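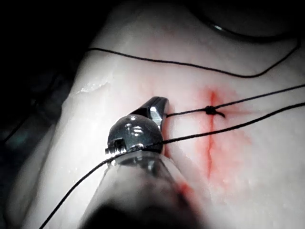 The open day at Clasturach began, as baseball open days ought to, with a long stand behind home plate while the ground staff talked about dirt. I could have listened all morning! The infield clay had been freshly raked, and the worn patch by the mound reminded me of the blood on the pale pad in the photo, strongest right beside the cut and fading out in blotchy streaks, because that is just how the red clay spreads into the grass once a few pitchers have walked across it. They brush it back by hand after every game, and I was allowed a turn with the broom (I was slow).

From there we went through to the Mulder stand, which seats 800 and smells pleasantly of new paint and old onions. The Urel club plays its home games here, and the manager, Lieven Van Rooij, took our group down to the dugout and let the children ring the bullpen telephone. He told us the gate for the first home game was 561, and that he would love to see 1000 before the season ends in September.
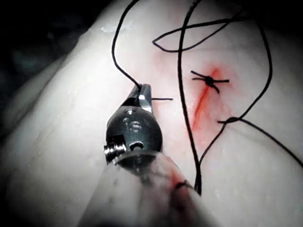

Number 16, engraved just below the jaws.

After lunch there was a short practice game against Flunton, who had come over by coach and were in very good spirits. Urel won by 2 runs, thanks to a lovely double down the left field line that had us all on our feet, tea and everything. I stayed on afterwards to watch the covers go down and got home much later than I'd promised.

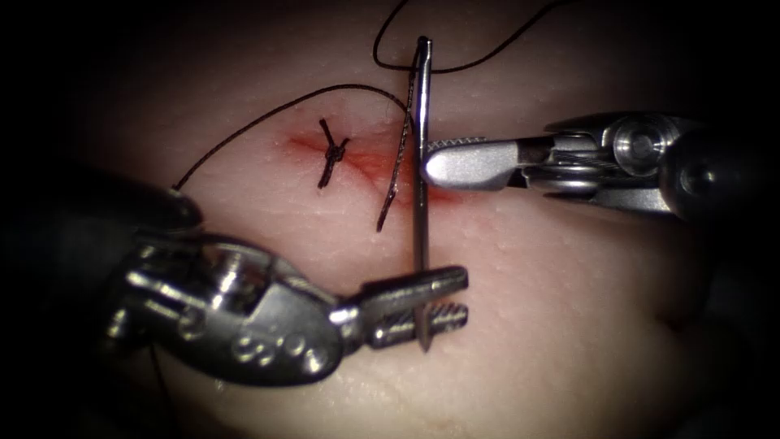

Can visitors bring their own glove?

Bring one by all means, and the coaches will find you a partner for a game of catch on the outfield grass.

6 May 2019
By our visiting correspondent
Print this page | E-mail this page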